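Bench Automation Forum
End Effectors > Selection and Comparison
Thread: Parallel gripper versus suction for block clearing from a sloped bin

gunnlaugsson_lab
Posted Tuesday, 9:12 AM

The Gunnlaugsson laboratory has been asked to recommend one end effector for its bin clearing station, and we would welcome comments before the recommendation is submitted. Two candidates are under review. The first is the Plivine two-finger parallel gripper, with metal fingers. The second is the Sustirura single-cup suction tool. Both were mounted on the same arm, with the same controller and the same speed limits.

The work pieces are rectangular blocks in two colors, reddish-brown and dark green. They lie in a gray bin with sloped sides, and the arm enters from the right. The bin is held with spring clamps at the upper corners.

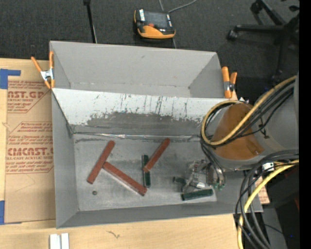

Each tool was given 400 attempts. Blocks were returned to the bin by hand between runs and were not arranged. The suction tool recorded fewer failures overall. The parallel gripper did better on blocks resting against or across one another, where the cup could not always find a flat face. Our present inclination is to recommend the parallel gripper. Members with experience of either tool are invited to respond.

sorting_dept_4
Posted Tuesday, 10:40 AM

Thank you for the report. Our department would question the inclination stated in the last paragraph. If the suction tool failed less often overall, the recommendation should follow the overall figure unless overlapping blocks are the main part of the intended work. Please state what share of the attempts involved overlap.

Please also confirm the cup diameter. The Sustirura tool is supplied with a 40 mm cup as standard, and that is too wide for narrow stock.

gunnlaugsson_lab
Posted Tuesday, 11:05 AM

The 40 mm cup was used. No smaller cup was on hand. Overlap was not logged as a separate category during the runs, and we accept that it should have been. It can be recovered from the overhead images, although the labeling will take some time.

A second view of the bin follows for members who asked privately about the approach direction.
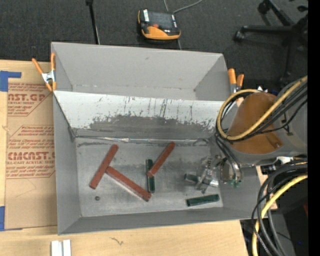 Bin from above, metal gripper fitted, six blocks on the floor.

tooling_review
Posted Tuesday, 1:31 PM

The cup size disqualifies the comparison in our opinion. A tool tested with the wrong cup has not been tested. We request that the suction runs be repeated before any recommendation is circulated.

We would also draw attention to the small green block near the fingers. Pieces close to the gripper are a known difficulty for an overhead camera, as the tool itself can hide them. Was the arm withdrawn before each image used for planning?

gutholm_integration
Posted Tuesday, 2:18 PM

We must disagree with the previous member on the first point. The laboratory has tested the tool as it is delivered, and many sites will use it in that condition. The result is valid for that configuration, provided that the report says so plainly.

At the Gutholm site we operated the Plivine gripper for 1,655 cycles on similar stock. The fingers were satisfactory. The cabling was the weak point. We replaced the gripper lead once after it rubbed against the wrist housing, and the routing was then changed to leave a wider loop. The laboratory may wish to check the hanging bundle on the lower side of the arm, as ours caught on the bin wall at low approach angles.

sorting_dept_4
Posted Tuesday, 2:50 PM

Agreed regarding the cables. Not agreed regarding the cup. A purchasing decision should compare each tool at its reasonable best, and a smaller cup is an inexpensive part.

gunnlaugsson_lab
Posted Tuesday, 4:26 PM

To answer the questions in order:

The arm was withdrawn to a fixed position before each planning image. Images with the gripper inside the bin were kept for review only.

The cable routing will be inspected before the next series. We had not considered the low approach angles.

On the cup, opinion within the laboratory is divided much as it is here. We have decided to order a smaller cup and repeat the suction series in 3 sessions, with overlap logged for every attempt. The original suction results will remain in the report under the heading "as delivered."

tooling_review
Posted Tuesday, 4:41 PM

That is acceptable to us. Please use the same bin for the repeat series. The slope of the walls affects how far either tool can tilt, and a different bin would introduce another variable.

gutholm_integration
Posted Tuesday, 5:03 PM

Please also record finger opening width for each successful grasp, if the controller makes it available. We did not do so and have regretted it when comparing finger sets.

gunnlaugsson_lab
Posted Tuesday, 5:15 PM

The controller does report it. The column will be added to the log sheet. The recommendation is deferred to November, and the revised table will be posted in this thread.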